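Movov 16 stacking bin, two seasons of use

The Movov 16 is an open-topped plastic stacking bin with a lipped rim and a sloped front. The number is the nominal capacity in liters. Ramon sells it singly or in packs of six, in blue, gray and red. I bought two packs for small hardware and offcuts and have replaced none of them so far.

Construction

Wall thickness is even, with no visible sink marks at the ribs. The rim is turned outward and gives a usable grip on all four sides, though the underside has a sharp parting line that should be taken off with a scraper before use. Empty weight on a kitchen scale was 484 grams. The lid is a separate purchase and I did not buy it.

The floor of the bin is smooth. Small washers lie flat against it and are hard to pick up with gloves on. A cut liner fixes this. Any thin, light-colored sheet will do, trimmed slightly short so it does not ride up the corners. 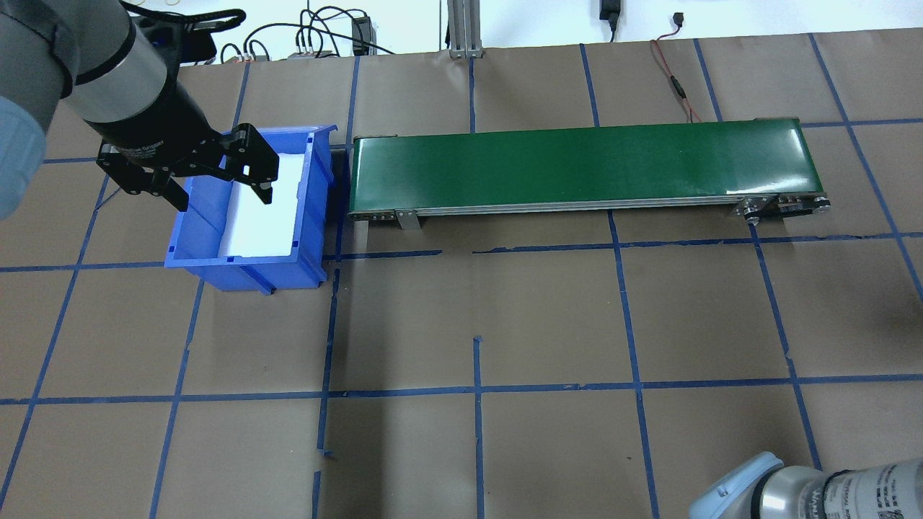 Stacking

The rim of the lower bin locates the feet of the upper one with 2 mm of play. A stack of four is stable when the bottom bin is the heaviest. A stack of five leans toward the sloped front and I would not leave one unattended. Bins from the older Schouten range have almost the same footprint but do not seat on the Movov rim; they rock on two corners. Kukik bins seat correctly but sit higher, so the label slots no longer line up.

Load test: one bin was filled with steel fasteners, set at the bottom of a stack of four, and left from October until the end of winter in an unheated room. The long walls bowed outward slightly. They recovered most of the way after the bin was emptied.

Access through the front is good for parts longer than a hand.

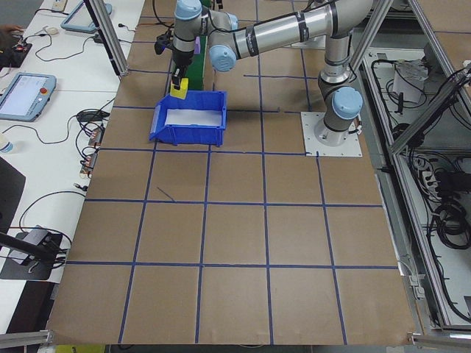 With shorter parts it makes little difference, and most of the picking is done from the top anyway. The slope costs some volume. Filled level with water to the lowest point of the front, the bin holds noticeably less than the nominal figure, and the listing should say so.

Labels

The slot takes card up to 60 mm wide. Card stays put; printed paper curls and falls out. Adhesive labels hold on the side walls if the surface is wiped with alcohol first, and they come off without residue. Masking tape is adequate for temporary marking and for laying out bin positions on a bench. 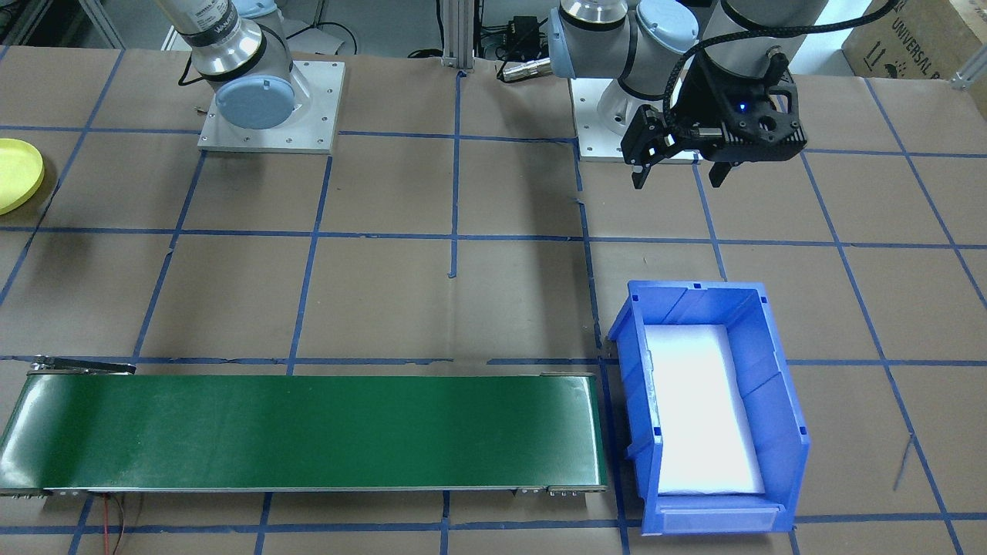
Work surface in kraft paper, marked off in squares with blue masking tape.

Cleaning

Warm water and dish soap remove cutting oil. The inside corners are radiused and can be wiped in one pass. Solvent-based marker leaves a faint stain in the red version and none that I can find in the blue.

Summary of faults: sharp parting line, overstated capacity, lid not included. For dry parts in stacks of up to four, the bin is sound and I have since ordered another pack.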